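Sidewalk shed bill, read in full

Posted July 9, 2015

The council put the text of the sidewalk shed bill online last night and I read it on the train. Most of the coverage has been one sentence long: sheds come down sooner. The bill does a bit more than that, and in one place a bit less.

Under the current rule a shed permit runs a year and renews on payment of a fee. The owner does not have to show that any facade work took place. The bill cuts the first term to 60 days. Each renewal after that needs a signed statement from the engineer of record listing work done since the last one. If there is no work to list, the owner pays a penalty that goes up with each missed term.

The part I would look at is section 7. It exempts any shed put up under an unsafe notice until the notice is cleared. Clearing the notice requires the facade work. So an owner who does nothing keeps the notice, and the notice keeps the shed. I count this as a drafting error, though it survived two rounds of edits.

The city's own list has 561 active sheds in the borough. The one on my corner, in front of the Patberg building, went up 10 years ago. The Dendska sign behind it has been dark for most of that time. The permit taped to the post has been renewed on schedule every year.

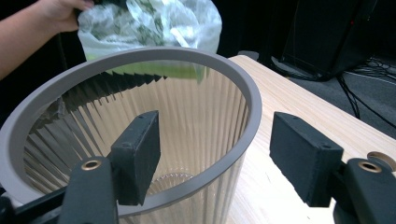 Ferhat Erdem wrote in after my last post to say that the renewal fee is the wrong thing to go after. In his view the owners are comparing the cost of the shed with the cost of the brickwork, and no penalty in the bill gets close to the second number. He would have the city do the repair and put a lien on the building. The bill has no lien language. A version two years ago did, and it died before a vote.

I think he is right about the arithmetic. I am less sure the city could hire enough masons.

The hearing is in August. Written comments are accepted until the day before, and they go to the clerk, not to the member's office. I plan to send one page on section 7 and leave the rest alone. The lighting standard for the underside of sheds is a separate bill and I have not read it yet.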